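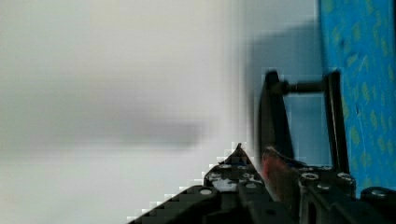 Equipment Planning and Purchasing Coordinator (Robotics)

Employer: Cladetti
Department: Workcell Planning
Reports to: Natalina Bianchini, Head of Equipment
Contract: Full time, permanent after a 3-month trial period
Location: On site, Building B, with one remote day a week by agreement
Start: August, or earlier if you are free
Reference: 951

About the job

Cladetti runs robot arms on soft goods and small household items. We do this work for companies that want to know whether a task can be automated before they pay for it. A client brings us a job, we set up a cell, and we run it long enough to say what it needs in hardware, floor space and labor. Then they get a report with a budget in it.

We have grown to 33 arms across two halls. Up to now the engineers have bought what they needed when they needed it. That worked when we had one hall. It now means that we have four kinds of wrist camera mount, two of which nobody wants to use, and a shelf of gripper fingers that fit arms we no longer own. Orders get placed twice. Spare parts come in after the job they were meant for has closed.

We are hiring one person to take this over. You will plan what we buy, keep the budget, deal with suppliers, and tell engineers no when the answer is no. You will have your own desk in the planning office and a bench in Hall 2 where incoming equipment is checked.

What you will do

Keep the equipment plan. This is a rolling 12-month list of what each cell has, what it will need, and when. It is a spreadsheet today. You may move it to something better if you can show that people will use it.

Build the yearly equipment budget with the Head of Equipment, and track spending against it every month. The budget covers arms, grippers, cameras, mounts, cables, compressors, tables, guarding, test materials and service contracts.

Write purchase requests and compare quotes. For anything above the team limit we need three quotes and a one-page note explaining the choice.

Manage the parts store. There are 643 line items in the current stock list. A good share of them are fasteners, brackets, finger pads and cable clips. You will decide what we hold, how much of it, and what gets sold or scrapped.

Plan replacement. Gripper parts wear, and so do cables at the wrist. You will work with the technicians to record how long parts last in each cell and set reorder points from those records. At the moment the reorder points are guesses.

Buy test materials. Our cells handle fabric, cushions, towels, packaging and other things that clients send or ask us to source. Patterned fabric, plain fabric, stiff and limp fabric all behave differently in a gripper and look different to a camera, so the engineers will be specific about what they want. You need to get what was asked for and keep a sample of each lot.

Check deliveries. You will open boxes, match them to the order, and measure the parts that have to be measured. A bracket with its holes in the wrong place can stop a cell for a week.

Prepare the equipment section of client reports. This is a cost table with short notes: purchase price, installation, yearly service, expected spares, and the cost of downtime where we have the numbers. Clients read this part first.

What you will work on in your first months

The first piece of work is Resteslow, our plan to bring all cells down to one gripper mount and one camera mount. The drawings are finished and two cells have been converted. The rest need parts, dates and money. You will take over the schedule and the purchasing from the lead engineer, who will still be around to answer questions.

The second is the service contract with Barbier, who maintain our compressors and guarding. It is up for renewal. We want to know if we are paying for visits that we could cover with our own technicians, and if there are items that should be in the contract and are not.

The third is Hall 3 at our Derna site. The lease is signed and the hall has power and lighting but no cells. We need a phased equipment plan with three versions: what we would buy with the full budget, with two thirds of it, and with half. You will not write this alone, but you will hold the pen.

What we are looking for

Required:

At least three years in purchasing, production planning, lab management or a similar job where you ordered technical equipment and were responsible for the money.

Good spreadsheet skills. You should be comfortable with lookups, pivot tables and keeping a large sheet clean while other people are also using it.

Enough mechanical sense to read a simple drawing, tell one thread size from another and use a caliper. You do not need an engineering degree.

Clear written English. Most of our supplier contact is by email.

Able to lift 40 pounds and to spend part of the day standing in the halls.

Useful, but we can teach it:

Experience with robot arms, grippers or machine vision.

Experience with leasing, depreciation, or buy-versus-rent decisions.

Knowledge of import paperwork. A few of our suppliers are overseas and customs delays are our most common cause of late parts.

Some time on an inventory system, of any make.

We have had good people in related jobs who came from hospitals, theaters and print shops. If your background is something else but you have bought, stored and accounted for equipment, please apply and say so in your letter.

Who you will work with

The planning office has five people. You will talk to Natalina most days. The two halls have a lead technician each, and they will be your main source for what is wearing out and what is missing. The engineers come to you with requests. Some requests will be a full parts list with part numbers, and some will be a broken bracket left on your bench with a note on it. Getting them all to use the same request form is part of the job.

Finance is on the floor above. They close the month on the third working day and will need your open orders before then.

Hours and pay

Forty hours a week. Core time is 9:30 a.m. to 3:30 p.m. and you can arrange the rest as you like. Deliveries come in the morning, so most people in this role would want to be in by 8:00 on delivery days. There is no shift work. You may be asked to stay late a few times a year when a cell is being moved, and that time is given back.

The pay range is sent to every candidate who is invited to a first call, before the call takes place. Benefits include health and dental coverage, a retirement plan with employer match, 20 days of paid vacation, and a yearly training allowance. Safety shoes and glasses are provided. Parking is free and there is a bus stop at the gate.

Travel is light. Expect a visit to Derna every second month and a supplier visit or trade show now and then. We book and pay for travel in advance.

Working conditions

The halls are kept at normal room temperature. They can be noisy near the compressors and hearing protection is available. All cells have marked boundaries and you will get safety training in your first week before you enter the halls on your own. Both halls and the planning office are step-free. The Hall 2 bench adjusts in height. If you need something changed in order to do the work, or to take part in an interview, tell us and we will arrange it.

How to apply

Send the following to the hiring desk through the form on our careers page, and put reference 951 in the subject field:

A resume of no more than two pages.

A letter of no more than one page. In it, please describe one purchase you were responsible for that went wrong and what you changed afterward. We do not mind how large or small it was.

Your earliest start date.

Please do not send certificates or references at this stage.

Selection

We read every application and reply to all of them. The first step is a half-hour phone call with Natalina Bianchini. The second is a visit of half a day. During the visit you will see both halls, meet the lead technicians, and do a short exercise: we give you a parts list, a budget that does not cover it, and an hour. Then we talk through what you chose to buy, what you put off, and what you would ask the engineers before signing. We pay a fixed fee for the visit and cover your travel.

We aim to make an offer within two weeks of the last visit. The posting stays up until the position is filled.

Questions about the role can be sent through the same form. Mark them for the attention of the Head of Equipment. Recruitment agencies, please do not contact us about this position.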